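Home Threads Clubs Events Search Log in

We use cookies to keep you signed in and to remember your reading settings. Accept Manage

Thread: our block-sorting challenge, start to wherever we are now

1/
OK I promised a build thread for the student robotics club project and I have put it off long enough. We're doing a sorting challenge with a small arm and a pile of colored blocks. It is the most fun I've had in a club room in ages and I want to write it all down before I forget the details.

2/
The task sounds tiny. Blocks get dropped on a board in a jumble. The arm has to pick them up one at a time and park each one next to its color mate. Same color, touching, no stacking. That's the whole rule sheet (well, plus one page about what counts as touching, which we argued over for an entire evening).

3/
The team is me, Everaldo Xavier and Welington Pacheco. Everaldo does motion planning and has opinions about splines. Welington does the vision side and also labels every cable we own. I do calibration, snacks and the log book.

4/
Our project name is Groltiso. It doesn't mean anything! Welington typed it as a placeholder folder name in August and it stuck. The other team in our club is called Miltix and they are very good and very annoying about it. Friendly annoying. They lent us their hex keys.

5/
How a round works: you get nine minutes on the clock. The judge sets the blocks out, steps back, says go, and after that no hands. If you touch the board you lose the round. If a block falls off the board you can keep going but that color scores zero.

6/
Scoring is 3 points for a finished pair and 2 for a pair that's the right color but has a gap. So a gap is not a disaster. We spent way too long treating gaps like disasters.

7/
First real lesson: calibration drifts. We'd get everything lined up, go eat, come back and the arm would be off by a hair. A hair is plenty when you're trying to set one block flush against another. Now we recalibrate before every single session, even when we're sure it's fine. Especially then.

8/
Second lesson: shapes matter even though the rules only care about color. A cylinder you can grab from any side. A star you really can't. If you come in across two points it spins in the grip and then you set it down rotated and it pokes its neighbor. Everaldo wrote a little table of good grip angles for each shape and it fixed most of our star trouble in one night.

9/
The triangle prisms are my personal enemies. Get the angle a bit wrong and they pivot on the way up. We tried slowing the lift and that helped. We tried squeezing harder and that did not help AT ALL, the block shot across the room and Welington found it behind the radiator two sessions later.

10/
Someone asked in replies how we choose which color goes first. Short answer: we do whichever pair has the most free room next to it. The first block of a pair stays where it is, we call it the anchor, and the arm brings the other one over. Moving one block instead of two saves a lot of clock.

11/
Longer answer: we used to go in a fixed order and it bit us. If the yellow anchor was in the middle and you did yellow first, you could end up building a wall the arm then had to swing over for every other pick. Everaldo's planner now scores each option by total travel and it picks pretty sensible orders. Sometimes it picks one that looks silly and then it's faster than mine. I have stopped arguing with it.

12/
Vision update from Welington, who won't post it himself: the biggest improvement this month was boring. He changed how we sample color. We used to read one spot at the center of each block, and the side faces and top faces come out as different shades, so the dark side of a blue block was confusing things. Now he takes a patch from the whole visible area and votes. Blue went from our worst color to a non-issue.

13/
We also learned to leave the shadows alone. I wanted to add more lamps. Welington said no, teach it to cope, the event hall won't have our lamps. He was right and I've told him so in writing, here, so he can quote it.

14/
Practice goals for the week, copied from the log book:
– gentler release on anything with points
– stop overshooting on the last few millimeters
– get a clean six-block run with no pauses
– then add the blue pair on top of that

15/
And we got to the fun part tonight! Reds, greens and yellows all side by side, and the arm down at the blues with the prism at the tip. I may have yelled.

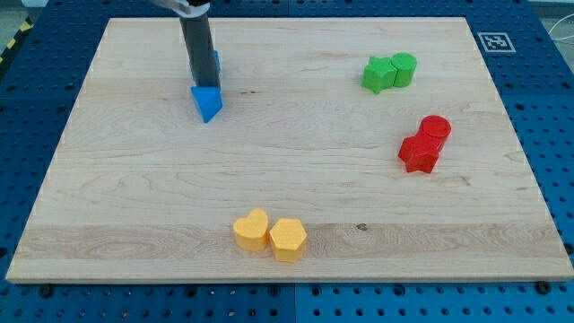

16/ Things I'd tell a new team
Start with two colors. Really. We started with the full set and couldn't tell which problem was which, so every fix broke something else. Two colors, easy shapes, slow arm. Then add one thing per session and write down what you added.

17/
Write down the bad runs too. Our log book has a column just for "what did it do instead" and that column has taught us more than the scores. My favorite entry, in Everaldo's handwriting: "placed star perfectly, then went back and took it away again."

18/
(That one was a bug in the finished-pair check. It decided the star wasn't close enough, picked it up to improve things, and then forgot where it was going. I felt very seen.)

19/
Take turns being the judge. When you're the judge you can't touch the laptop, so you end up watching the arm, and you notice stuff. I noticed our approach path dipped too early on the far side of the board because I was standing there with a stopwatch and nothing else to do.

20/
Also: be nice to the other team. Miltix let us watch their gripper approach and we showed them the color voting trick, and both our scores went up the same week. Their captain still says theirs went up more. We'll see!

21/
What's next: the full four-color run under the clock, three times in a row. The club event is at the Bustamante hall and setup opens at 9 in the morning, so Everaldo wants a calibration routine that one sleepy person can do alone. I am the sleepy person. We're rehearsing it with me before coffee.

22/
If you run a club and want our rule page or the grip angle table, reply here and I'll clean them up and post them. The table is messy but it works. Somebody already asked about hearts – yes, hearts are in it, grab across the lobes and keep the point clear.

23/
Going to bed. Welington is still re-labeling cables. More after the next practice.

Show replies Save thread Back to top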